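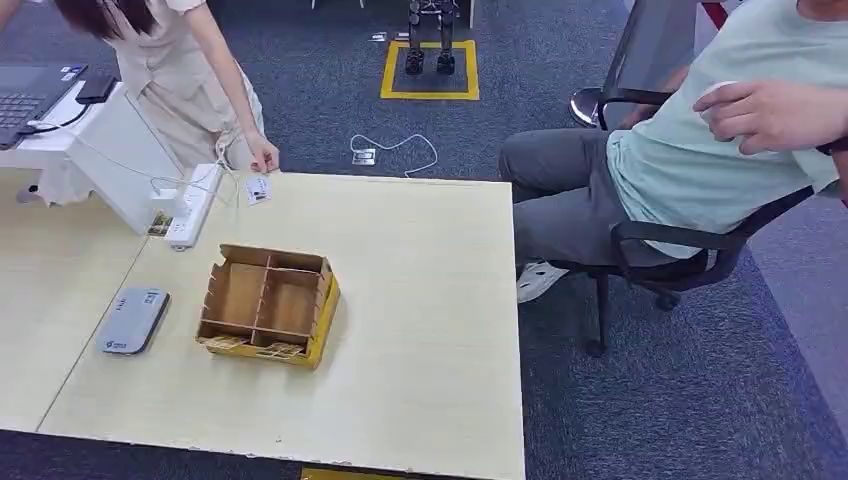 ## Driving lessons: what I learned putting words (and arms) in a robot's mouth

*Fineo Workshop News, 9 Jul 2020*

OK, the headline makes no sense, but I've been wanting to write this one up for weeks and I'm keeping it!

A lot of you asked at the last open evening how the remote control work is going, and whether it's as fun as it sounds. Short answer: yes, for the first half hour. Then your shoulders start to hurt and you find out how much you rely on your fingertips without ever thinking about it.

For anyone new to the list, the idea is pretty simple. One of us drives the robot's arm and hand through the task, the computer saves every bit of the motion along with what the cameras saw, and later on we train a model on the whole pile and hope it picks up the knack. The task right now is sorting small stuff into a cardboard organizer, the kind with dividers, two big compartments at the back and two skinny ones at the front. Batteries, bottle caps, a few erasers. My niece could do it in her sleep (she's four, and she'd eat the erasers).

We've saved 136 runs so far. I drove 21 of them, and I'd like it on record that mine are getting better. My first three went straight in the trash. On one of them I got the battery to the right compartment, felt very pleased with myself, and then opened the hand so fast that the battery bounced off the divider and rolled away. Genji Nomura was sitting next to me and he just quietly pressed the delete key. Fair enough.

What surprised me most was how much my own habits showed up in the data. I always come in from the left and I always stop for a moment above the thing I'm about to grab, sort of like a cat deciding whether to jump. Veerle Aerts plotted a bunch of our runs on top of each other and you could pick mine out right away from that little pause. Genji doesn't pause at all, he swoops. Shona Hepburn is somewhere in between, but she does a tiny wrist wiggle at the end that none of us can explain, including Shona.
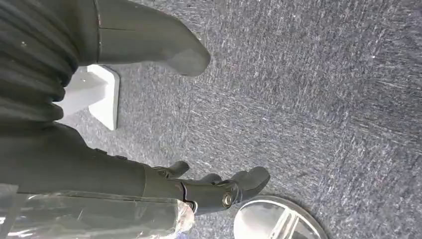 And if you train on all three of us mixed together, you get something that swoops, hesitates and wiggles, sometimes all on the same grab. We watched the first trained version do that in June and laughed until we remembered we'd have to fix it. So now we have a sort of house style. Come in from above, slow down for the last bit, close the hand, lift straight up before you go anywhere. Pauses are allowed if you need one, but only above the box. I find this really hard! It's like being told to walk normally.

The software side has settled down a lot, thank goodness. We moved over to Plasotport in the spring and the lag is much better than it was with our homemade setup. Not gone. There's still a small delay between my hand moving and the robot's hand moving, and you learn to wait for it, the way you do on a bad phone line. If you don't wait, you overshoot, then you correct, then you overcorrect, and now you've taught the robot to dither. Ewan Munro says the best drivers are people who used to play slow, boring video games, and he may be right, because he's very good at this and he has played every farming game ever made.

We also changed how we do our sessions. It used to be that one person would drive for a whole afternoon, and you could see the runs get sloppier after lunch. Now it's eight runs and then you swap. The person who isn't driving resets the pieces, keeps the notes and stays by the stop button. Feet outside the tape, please, whenever the robot is powered up. Yes, even if you're only reaching in for one battery. (I'm looking at myself here.)
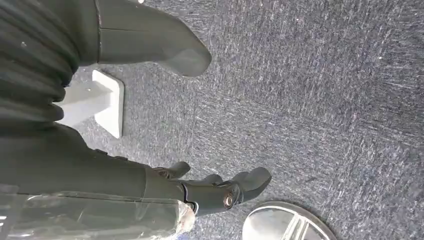
The notes part matters more than I expected. We used to write down only "good" or "bad" for each run, and then in the next week's meeting somebody would ask what was bad about run such-and-such and we'd all stare at the ceiling. Kirstin Hepburn made us a new sheet with room for a sentence, so now it says things like "cap stuck to thumb, shook it loose" or "wrong compartment, fixed it." And we keep some of the fixed ones! Veerle's view is that a robot that has only ever seen perfect runs has no clue what to do when a cap sticks to its thumb, so a few honest recoveries are worth having in there. I was thrilled, as most of my best work is recoveries.

Next up is the same job with the box turned a bit each time. At the moment we're fussy about where it sits, and I'm pretty sure the trained version has learned the spot on the table as much as it's learned the box. After that Genji wants to try soft things like socks and dishcloths, which scares me a little. We're aiming to have something to show people in September, probably in the Chisholm room, where there's more space to stand back and watch.

We could use more drivers, too. You don't need any experience, and different hands are good for the data as long as you can live with the house style. You do need to be OK with long sleeves rolled up and with doing the same small thing over and over. Drop Shona a line if you'd like a turn, and tell her which evenings suit you. Tultik members get first pick of the slots until the end of the month, then it's open to everyone on the list.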